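机械臂数据采集工位的首年预算应如何编列？

发布于：设备与采购版块　　发帖单位：Mernero 实验平台

我单位拟于八月前提交下一年度设备采购计划，其中一项为桌面抓取工位的扩充。目前的作业内容以篮筐与仿真水果的取放为主，现场情况如下，供各位答复时参考。

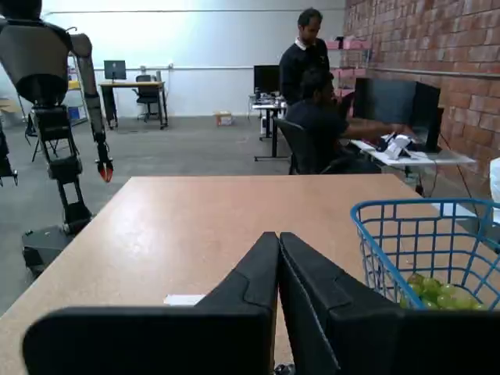
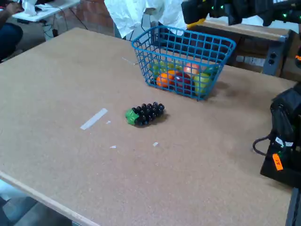
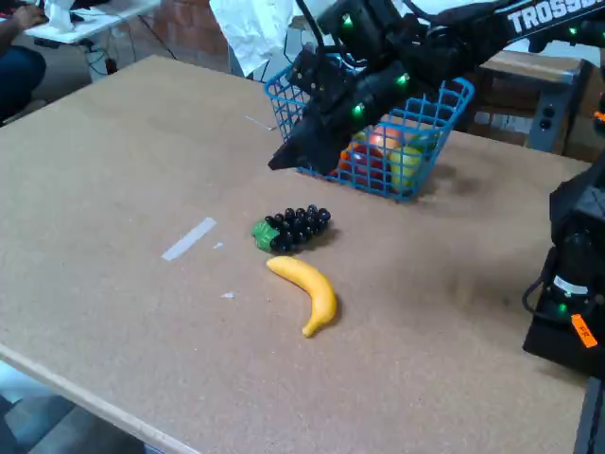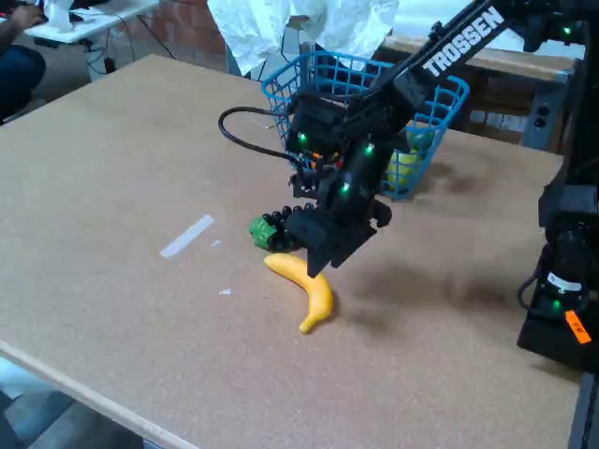 需要咨询的事项

一、现有预算额度为59万元，计划覆盖机械臂、夹爪、工作台、计算设备及一年期维护。上述各项之间的比例应如何划分较为妥当？

二、财务部门要求将“主设备”与“附属及耗材”分列。夹爪指尖、线缆、仿真水果、塑料篮筐一类物品，应归入何项？

三、供应商 Skoltia 的报价有效期较短，而我单位审批流程通常需要10周。是否有同类单位处理过此种情形？

四、工位扩充后，是否需要同时申报人形机器人平台的配套费用，或应另行立项？

请有实际采购经验的单位予以答复。仅转述产品宣传内容的，恕不采纳。

Puvevlow 设备管理科

现就所询事项逐一答复如下，所述比例系我单位上一轮采购的执行情况，仅供参考。

关于比例。我单位当时将机械臂及夹爪控制在总额的六成以内，计算设备与显示设备占一成半，工作台、支架、电源及线缆合计占一成，其余留作维护与备件。事后核算，备件一项明显偏低。夹爪指尖与线缆的更换频次高于最初估计，首年提交的备件申领单共154份，其中多数为单价很低的零件，但每份均须走完审批手续，占用的人工时间相当可观。建议贵单位在年初按批次集中申领，并与财务部门约定一个免逐单审批的金额上限。

关于科目。指尖、线缆可随主设备首次购置一并列入主设备，此后补购的列入耗材。仿真水果、篮筐、胶带等一律列入耗材，不必编固定资产号。工作台台面单独列支为宜：我单位曾将台面与支架合并为一件资产，后来仅需更换台面，却不得不对整件资产办理报废，手续延误近一个季度。

关于报价有效期。可要求供应商出具带有延期条款的报价单，注明在审批期内单价不变，汇率变动超出约定幅度时另议。如供应商不同意，可先行签订意向书，意向书中不应约定定金。

关于人形机器人。建议另行立项。该类平台的验收标准、安全评估和场地要求与桌面机械臂差别较大，合并申报容易导致整项计划被退回补充材料。

另有一点提请注意：电源与网络布线往往被归入基建费用而遗漏。编制预算时请与后勤部门书面确认由哪一方承担，并将确认函作为附件。

Kombo 采购服务窗口

同意楼上关于另行立项的意见。

我方补充交付周期方面的情况。按我方经手的项目，自合同生效至全部设备到齐，双臂工位的平均周期为16周，夹爪通常晚于臂体到货。贵单位若计划于年内启用，审批时间与交付时间相加后余量有限，建议将采购计划分为两批：第一批为臂体、控制计算机和工作台，第二批为备用夹爪及耗材。分批后须注意，两批合计金额仍应按同一项目适用采购方式，不得因拆分而规避招标限额，具体以贵单位所在地规定为准。

维护合同请务必写明响应时限、备件是否含在费用内，以及软件升级的年限。仅写“一年质保”的条款，在实际执行中争议较多。

西区联合实训中心

我单位的做法是先租后买，租期半年，租金可抵部分货款。比例问题未作研究。耗材直接用办公经费报销。

Puvevlow 设备管理科（补充）

办公经费报销设备耗材一事，各单位规定不同，请先征询财务部门意见。我单位审计时曾就此类支出要求说明用途并补交领用记录。

发帖单位已将本帖状态改为“已有采纳答复”。

相关与近期话题

夹爪指尖磨损后是否可以自行打印替换件
工作台台面选用软木板还是刨花板
机械臂验收单应包含哪些测试项目
跨年度设备合同的付款节点如何约定
采集工位照明改造费用的列支科目
仿真道具的领用登记表样式
二手臂体的残值评估办法

联系管理员　|　使用条款　|　版权所有，未经许可不得转载　|　返回顶部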